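Hirkmont 부품 포장동 자동화 안내: 자주 묻는 질문

최종 수정 10/18/20

Buvthorpe 사업장 포장동에서 일하는 분들을 위한 페이지입니다. 설명회와 조별 면담에서 나온 질문을 주제별로 묶었습니다. 답이 바뀐 항목은 기존 답을 지우고 새 답만 남깁니다.

도입 범위

어떤 공정이 자동화됩니까?

소형 부품을 트레이에서 집어 칸막이 상자에 넣는 작업, 그리고 상자에 뚜껑을 덮어 컨베이어로 넘기는 작업입니다. 사내에서 소형 포장 라인이라고 부르는 구역이 전부 여기에 해당합니다. 대형 부품 포장, 파손품 재포장, 출하 서류 작업은 이번 범위에 들어 있지 않습니다.

로봇은 몇 대가 들어옵니까?

양팔 로봇 3대입니다. 한 대는 예비기가 아니라 교육과 시험에 쓰는 장비라서 평소 생산 물량을 맡지 않습니다. 공급사는 Gosness이고, 설치와 첫 점검까지 Gosness 기사가 담당합니다. 이후 일상 점검은 우리 설비팀이 넘겨받습니다.

언제부터 가동합니까?

내년 5월에 첫 라인을 돌리는 것이 목표입니다. 설치 공사는 그 전에 끝나지만, 공사가 끝났다고 곧바로 생산에 투입하지는 않습니다. 시험 가동 기간에는 로봇이 포장한 상자를 전부 사람이 다시 열어 확인합니다. 이 기간이 길어지면 가동일도 뒤로 밀립니다. 가동일을 맞추려고 확인 작업을 줄이는 일은 없습니다.

왜 소형 포장 라인이 먼저입니까?

손목과 어깨 통증 신고가 가장 많이 나온 구역입니다. 같은 동작을 근무 시간 내내 반복하고, 트레이 높이를 조절할 수 없는 자리도 있습니다. 결원이 생겼을 때 채우기 어려운 자리이기도 합니다. 물량 면에서는 대형 부품 쪽이 더 급하다는 의견도 있었지만, 현재 장비로는 무게와 모양이 다양한 대형 부품을 안정적으로 다룰 수 없다고 판단했습니다.

야간에 무인으로 돌릴 계획이 있습니까?

없습니다. 로봇이 움직이는 동안에는 교육을 마친 사람이 반드시 구역 안에 있어야 합니다. 야간조 편성은 지금과 같습니다. 무인 운전을 검토하게 되면 별도로 공지하고 근로자 대표와 먼저 협의합니다.

고용과 직무

인원이 줄어듭니까?

이번 도입을 이유로 한 해고나 권고사직은 없습니다. 이 내용은 근로자 대표와 맺은 합의서에 들어 있고, 사본은 인사 사무실에서 볼 수 있습니다. 다만 소형 포장 라인의 자리 수 자체는 줄어듭니다. 퇴직으로 빈 자리를 같은 직무로 다시 뽑지 않을 수 있다는 점도 합의서에 적혀 있습니다. 이 부분은 설명회에서 짧게 지나갔다는 지적이 있어 여기에 분명히 적습니다.

소형 포장 라인에 있는 사람은 어디로 갑니까?

갈 수 있는 자리는 로봇 운전 보조, 품질 확인, 대형 부품 포장, 작업 시연입니다. 면담에서 희망 순위를 받고, 경력과 건강 상태를 함께 보아 배치합니다. 희망자가 한쪽에 몰리면 소형 포장 라인 근속이 긴 사람부터 배정합니다. 배치 결과에 동의하지 않으면 인사 담당 Manee Chuensuk에게 서면으로 재검토를 요청할 수 있습니다. 재검토가 끝날 때까지는 원래 자리에서 계속 일합니다.

임금은 어떻게 됩니까?

직무가 바뀌어도 기본급은 내려가지 않습니다. 운전 보조와 작업 시연은 직무 수당이 붙습니다. 소형 포장 라인에서 받던 물량 수당은 직무를 옮긴 뒤 6개월 동안 직전 평균으로 지급하고, 그 뒤에는 새 직무의 기준을 따릅니다. 물량 수당 비중이 컸던 분은 이 기간이 끝나면 실수령액이 줄 수 있습니다. 개인별 예상액은 급여 창구에서 계산해 줍니다.

파견직과 계약직에도 같은 기준이 적용됩니까?

계약 기간이 남아 있는 동안에는 같은 기준을 적용합니다. 계약 갱신 여부는 합의서가 보장하는 범위에 들어 있지 않습니다. 파견직의 임금과 배치는 소속 회사와의 계약이 우선하므로, 소속 회사에도 같은 안내문을 보냈습니다.

교대 시간이 바뀝니까?

시작과 종료 시각은 그대로입니다. 교대할 때 로봇 상태를 넘겨받는 절차가 새로 생깁니다. 이 시간은 근무 시간에 포함되며, 앞 조와 뒷 조가 겹치는 시간은 연장 근로로 처리합니다.

나이가 많거나 컴퓨터가 익숙하지 않으면 불리합니까?

운전 보조에 필요한 조작은 정해진 화면에서 버튼을 누르는 수준이고, 프로그램을 작성하는 일은 없습니다. 화면 글자 크기는 바꿀 수 있습니다. 한국어가 편하지 않은 분을 위해 태국어와 영어 화면도 준비하고 있습니다. 번역은 아직 검수 중이어서 일부 경고 문구는 당분간 한국어로만 나옵니다.

작업 시연과 기록

작업 시연은 무슨 일입니까?

손에 드는 그리퍼로 부품을 집고 옮기고 놓는 동작을 해 보이는 일입니다. 그 동작이 기록되고, 로봇이 같은 작업을 익히는 데 쓰입니다. 양손 작업은 그리퍼를 양손에 하나씩 들고 합니다. 포장을 오래 한 사람이 부품을 어느 쪽으로 돌려 잡는지, 뚜껑을 어느 모서리부터 맞추는지 같은 것이 여기서 중요합니다. 빠르게 할 필요는 없습니다.

왜 맨손으로 하지 않습니까?

로봇의 손과 사람 손은 할 수 있는 동작이 다릅니다. 손가락 다섯 개로 쉽게 하는 일도 집게 형태로는 순서를 바꿔야 할 때가 있습니다. 처음부터 그리퍼로 시연하면 로봇이 따라 할 수 있는 방법만 기록에 남습니다. 처음 써 보는 분은 대부분 답답해하고, 익숙해지는 속도도 사람마다 다릅니다.

그리퍼에 붙은 흑백 무늬 사각형은 무엇입니까?

위치를 알아내기 위한 표식입니다. 무늬가 긁히거나 오염되면 기록을 쓸 수 없게 되므로 표면을 손으로 잡거나 테이프를 붙이지 마십시오. 닦을 때는 비치된 마른 천만 씁니다. 표식이 들뜬 것을 발견하면 다시 눌러 붙이지 말고 시연 담당에게 넘기십시오. 붙은 각도가 조금만 달라져도 장비를 다시 맞춰야 합니다.

시연은 의무입니까?

아닙니다. 지원자만 합니다. 지원하지 않았다는 사실은 평가에 반영하지 않으며, 조장이 이유를 물어서도 안 됩니다. 시작한 뒤에 그만두어도 됩니다. 그만두면 희망 배치 면담을 다시 합니다.

하루에 얼마나 합니까?

한 번에 50분을 넘기지 않고, 그다음에는 반드시 쉬거나 다른 작업으로 바꿉니다. 그리퍼를 든 채 팔을 올리고 있으면 생각보다 팔이 빨리 피로해집니다. 시간이 남았더라도 손목이나 팔꿈치가 불편하면 바로 멈추십시오. 멈춘 시간도 시연 시간으로 인정합니다.

같은 동작을 몇 번이나 반복합니까?

부품 한 종류마다 200회를 기준으로 잡습니다. 한 사람이 다 채우는 것은 아니고 여러 사람의 기록을 합칩니다. 사람마다 방법이 조금씩 다른 편이 학습에 도움이 된다고 합니다. 그래서 시연 담당은 동작을 교정하지 않습니다. 부품을 떨어뜨린 시연도 지우지 않고 따로 표시해 둡니다.

기록에는 무엇이 남습니까?

손과 그리퍼의 움직임, 작업 영역의 영상이 남습니다. 소리는 녹음하지 않습니다. 주변 동료가 영상에 들어갈 수 있어서, 시연 구역 입구에 기록 중이라는 표시등을 달았습니다. 표시등이 켜져 있을 때 지나가야 하는 사람은 반대편 통로를 이용할 수 있습니다. 얼굴이 찍힌 부분은 보관 전에 흐리게 처리합니다.

그 기록으로 개인의 작업 속도를 평가합니까?

하지 않습니다. 기록 파일에는 이름과 사번이 들어가지 않고, 시연자 번호와 이름을 연결한 표는 인사 사무실에만 둡니다. 현장 관리자는 이 표를 볼 수 없습니다. 기록을 징계나 평가에 쓰는 것은 합의서로 금지되어 있습니다.

내 기록을 지워 달라고 할 수 있습니까?

원본은 요청하면 지웁니다. 이미 학습에 쓰인 부분을 로봇에서 골라내 없애는 것은 기술적으로 어렵습니다. 그래서 지원서에 이 점을 설명하는 항목을 넣었고, 읽고 서명한 뒤에 시연을 시작합니다.

내가 보여 준 기술을 다른 회사가 쓰게 됩니까?

기록의 소유권은 Hirkmont에 있고, Gosness는 우리 사업장에 들어온 장비를 학습시키는 데만 쓸 수 있습니다. 다른 고객사에 쓰려면 따로 계약해야 합니다. 현재 그런 계약은 없습니다. 계약을 맺게 될 경우 시연자에게 대가를 나누는 문제는 아직 합의되지 않았습니다. 근로자 대표가 다음 협의 안건으로 올려 두었습니다.

안전

로봇 옆에서 일해도 괜찮습니까?

로봇 구역은 바닥 표시와 감지 장치로 구분합니다. 사람이 들어가면 로봇이 멈춥니다. 멈춘 뒤에는 저절로 다시 움직이지 않고, 구역 밖에서 재시작을 눌러야 합니다. 감지 장치를 가리거나 끄는 행위는 이유를 불문하고 금지합니다. 물량이 밀렸을 때도 마찬가지입니다.

비상 정지는 누구나 눌러도 됩니까?

그렇습니다. 위험하다고 느꼈다면 교육을 받지 않은 사람이라도 누르십시오. 나중에 위험하지 않았던 것으로 밝혀져도 책임을 묻지 않습니다. 정지 후 재가동은 교육 이수자만 할 수 있고, 정지한 이유를 점검표에 적은 다음에 합니다.

상자가 끼었을 때 손을 넣어 빼도 됩니까?

안 됩니다. 먼저 정지시키고, 팔이 완전히 멈춘 것을 확인하고, 잠금 키를 뽑아 몸에 지닌 상태에서 빼냅니다. 키를 다른 사람에게 맡기거나 꽂아 둔 채 들어가지 마십시오. 팔이 부품을 문 채로 멈추는 경우가 있습니다. 이때는 억지로 당기지 말고 설비팀을 부릅니다.

시연할 때 지켜야 할 것은 무엇입니까?

소매나 목에 거는 줄이 그리퍼에 걸리지 않게 정리합니다. 발은 앞이 막힌 신발을 신습니다. 바닥에 전선이 지나가는 곳에서는 자리를 옮기기 전에 발밑을 확인하고, 양손에 그리퍼를 든 채로 계단이나 발판에 오르지 않습니다. 그리퍼를 내려놓을 때는 작업대 가장자리를 피해 둡니다. 개인 물품은 사물함에 넣고 시작하십시오.

소음이 늘어납니까?

로봇 자체의 소음은 크지 않은데, 상자를 컨베이어로 밀어 넣는 소리가 지금보다 자주 납니다. 시험 설치 때 가까운 자리에서 불편하다는 의견이 있었습니다. 설비팀이 컨베이어 입구의 충격 흡수재를 바꾸기로 했고, 교체한 뒤에 다시 측정합니다. 귀마개는 지금처럼 구역 입구에서 받을 수 있습니다.

교육

어떤 교육을 받게 됩니까?

포장동에서 일하는 사람은 직무와 상관없이 기본 안전 교육을 받습니다. 구역 표시 읽는 법, 비상 정지, 부르는 절차가 내용입니다. 운전 보조로 옮기는 사람은 여기에 더해 화면 조작, 잠금 절차, 오류 대응을 배우고 실습 평가를 봅니다. 시연자는 그리퍼 사용법과 기록 동의 절차를 배웁니다. 교육 운영은 Panya Thepsuriya가 맡습니다.

교육은 근무 시간에 합니까?

전부 근무 시간에 합니다. 야간조는 야간에 교육을 엽니다. 쉬는 날에 나와 달라는 요청을 받았다면 거절해도 되고, 교육 담당에게 알려 주십시오.

실습 평가에 떨어지면 어떻게 됩니까?

다시 배우고 다시 볼 수 있습니다. 횟수 제한은 없습니다. 여러 번 해도 맞지 않는다고 느끼면 다른 직무로 희망을 바꿀 수 있고, 그동안의 평가 결과는 인사 기록에 남기지 않습니다.

자격증이 나옵니까?

사내 이수증이 나옵니다. 국가 자격이 아니므로 다른 회사에서 인정받는다고 보장할 수 없습니다. 외부 설비 보전 과정을 듣고 싶은 사람에게는 수강료를 지원합니다. 신청서는 교육실에 있습니다.

품질과 책임

로봇이 잘못 포장하면 누구 책임입니까?

운전 보조자의 책임으로 돌리지 않습니다. 절차를 지켰다면 오포장은 설비 문제로 분류하고, 개인이나 조의 불량 실적에 넣지 않습니다. 품질 확인에서 걸러지지 않고 고객에게 나간 경우에도 먼저 확인 절차와 시간이 충분했는지를 봅니다.

품질 확인 업무가 더 힘들어지지는 않습니까?

그럴 가능성이 있습니다. 상자를 눈으로 계속 보는 일은 손을 쓰는 일과 다른 방식으로 피로합니다. 시험 설치에 참여한 분들도 졸음과 눈의 피로를 이야기했습니다. 품질 확인 자리는 대형 부품 포장과 번갈아 맡도록 편성했습니다. 교대 간격은 시험 가동 기간에 의견을 받아 조정합니다.

로봇이 멈추면 다시 손으로 포장합니까?

짧은 정지라면 기다립니다. 정지가 길어지면 수작업대를 엽니다. 이를 위해 소형 포장 라인의 수작업대 일부는 철거하지 않고 남깁니다. 수작업으로 전환할지는 운영 책임자 Rania Gaber 또는 그날의 조장이 정하고, 전환한 날의 물량 목표는 낮춥니다. 밀린 물량을 그 조가 당일에 다 처리할 의무는 없습니다.

Kamolrat 사업장에서도 같은 로봇을 쓴다고 들었습니다. 그쪽은 어떻습니까?

Kamolrat에서는 먼저 시험 설치를 했고, 이 페이지에 나오는 시험 설치는 그곳의 일을 말합니다. 얇은 비닐로 싼 부품을 잘 집지 못해 이 종류는 지금도 사람이 포장합니다. 우리도 처음에는 비닐 포장 부품을 빼고 시작합니다. 견학을 원하면 조장에게 신청하십시오. 이동 시간은 근무로 인정합니다.

문의

어디에 물어보면 됩니까?

배치와 임금은 Manee Chuensuk, 교육은 Panya Thepsuriya, 장비와 안전은 설비팀 Nattawut Somboon입니다. 누구에게 물어야 할지 모르겠으면 조장에게 말하거나 휴게실의 질문함을 이용하십시오. 질문함에 넣은 질문에는 이름을 적지 않아도 됩니다. 답은 이 페이지와 휴게실 게시판에 같이 올립니다.

이미 결정된 뒤에 의견을 내는 것이 의미가 있습니까?

도입 자체는 결정되었습니다. 바꿀 수 있는 것은 수작업대 위치, 교대 간격, 화면 구성, 시연할 부품의 순서입니다. 수작업대를 창 쪽에 남기기로 한 것은 야간조에서 낸 의견을 따른 것입니다. 반영하지 않은 의견도 이유와 함께 게시합니다.

이 페이지는 어디서 인쇄본을 받을 수 있습니까?

인사 사무실과 교육실에 있습니다. 인쇄본은 내용이 바뀔 때마다 새로 찍으므로 맨 위의 수정일을 확인하고 가져가십시오. 태국어판은 교육실에만 있습니다. 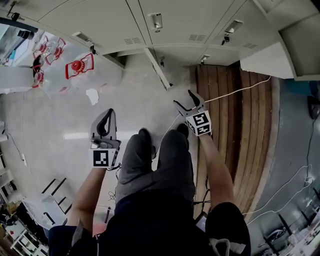

양손에 하나씩 든 그리퍼와 흑백 표식. 안쪽은 사물함.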